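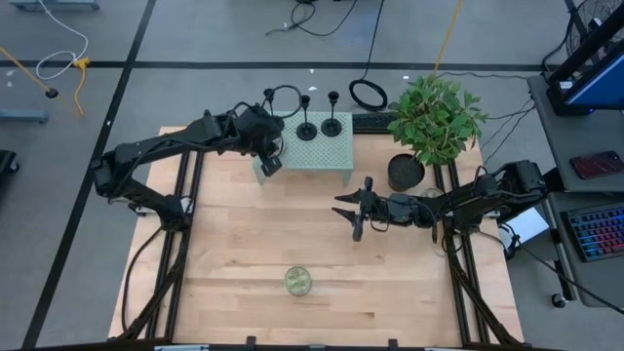 Candlesticks on the green stand, plant at the back right corner.

November, 6:40 p.m.

Resumed the shelf and table inventory after dinner. Current position: three black candlestick holders on the perforated stand, plant behind and to the right in its round black pot, nothing in the middle of the tabletop. I intend to leave the middle clear.

The stand is the pale green one from Tastholm. Measured height to the top surface is 11 cm. I had it under the bathroom mirror until last week, where the grid of holes collected dust and was slow to wipe. On butcher block it is easier to keep clean and can be lifted with one hand once the holders are off. It does not rock. I checked each leg with a sheet of paper folded twice.

Holders: round flat base, thin stem, cup at the top. The Flostisby tapers measure 2 mm over the inside width of the cup and have to be shaved at the foot. Did one with a paring knife at the sink, poor result, visible flat on one side. The Brinby tapers should fit as sold. Ordered 18, which covers the winter if I burn three at a time and stop at the halfway mark on weekdays.

Spacing is unresolved. Two of the holders stand side by side toward the right of the stand and the third is off to the left. Yiğit Türkmen came by at seven and said to even them out. Tried it on paper. Even spacing puts the right-hand flame closer to the leaves than I want, and the leaves are broad and lean outward. Either the plant moves or the row stays uneven. No decision.

Plant: watered with 2 dl, drained in the sink, returned. No yellowing. Rotated a quarter turn clockwise, same as last month. It will want a larger pot by spring and I would keep it black.

Tabletop: oiled one coat on a scrap offcut to compare against the bare wood. The offcut went darker than expected, so the table stays as it is for now. Baluyot sells a clear wax in a small tin. Price to be checked.

Room at 58 percent humidity by the hall gauge, some 18 degrees. Heating on low. Still to do: the drawer with the matches and the spare drip rings, then the linen.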